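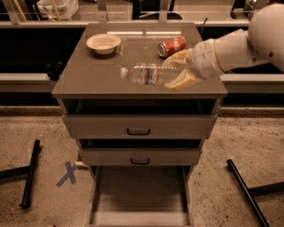

Figure 2. Low cabinet with a bowl, a drink can and a water bottle on its top. 

Research articles | Housing and everyday life

4.2 The bedside surface as a shared problem

In the interviews at Stolier and Gatine we asked tenants of furnished rooms to tell us where they put things down at night. We did not use the word "storage" in this part of the interview, since in the pilot it made people speak of wardrobes and suitcases. With the simpler question, nearly every tenant spoke first of the top of the small cabinet near the bed, and only later, often after we asked again, of its drawers.

The tops carry more than the inventory of the landlord expects. In both houses the inventory lists a bedside cabinet as a piece "for personal articles and a lamp". Tenants used it for eating, for medicine, for letters which must be answered, and in one room for a rice cooker. A single room of 10 square metres has few other flat places, and the desk, where there is one, is kept free for work. Several tenants explained that food and drink left on the cabinet at 11 in the evening would still be there in the morning, and that they were not ashamed of this, because the kitchen was two floors down and the light on the stairs was on a timer. 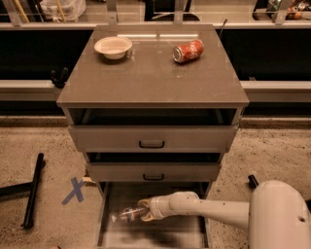

The drawers follow a different logic. Tenants who had lived in the house for less than one year described them by content: socks, chargers, papers. Those who had stayed longer described them by how often they were opened. The top drawer was for every day, the middle one for "when I need it", and the lowest one was sometimes called simply "the bottom", with no further explanation. One tenant at Gatine had not opened hers since the winter and was not certain what was inside it. We found the same order in rooms with quite different furniture, so it is probably not an effect of one model of cabinet.

It was harder to understand how these habits change when a room is shared. At Stolier, some rooms have two beds and one cabinet. Here the top was divided, though seldom by agreement. A line was formed by use — the cup of one person stayed always on one side — and it was noticed only when it was crossed. Drawers, on the other hand, were divided in words, usually on the first evening. When there were three drawers for two people, the third became a subject of small negotiations which could last for months. In the diaries that tenants kept for us during July, this third drawer is mentioned more often than the bathroom, a result we had not expected.

We are inclined to read the surface as the more honest record of daily life in a furnished room, and the drawers as a record of how the tenant would like to live in it.
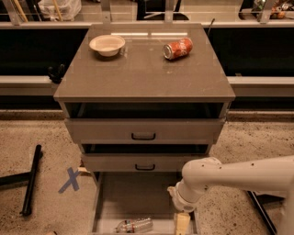

Chiến Tôn, in written comments on an earlier version of this section, disagreed with this reading and argued that a tenant who may be asked to leave with short notice keeps things on top in order to pack them quickly, so that the surface would tell us about the contract more than about the person. We have gone back to the diaries with this objection in mind. It agrees well with the entries from Gatine, where contracts are renewed every few months, but less well with those from Stolier, where the longest tenancies also had the fullest tops. The question of notice periods is taken up again in Section 5.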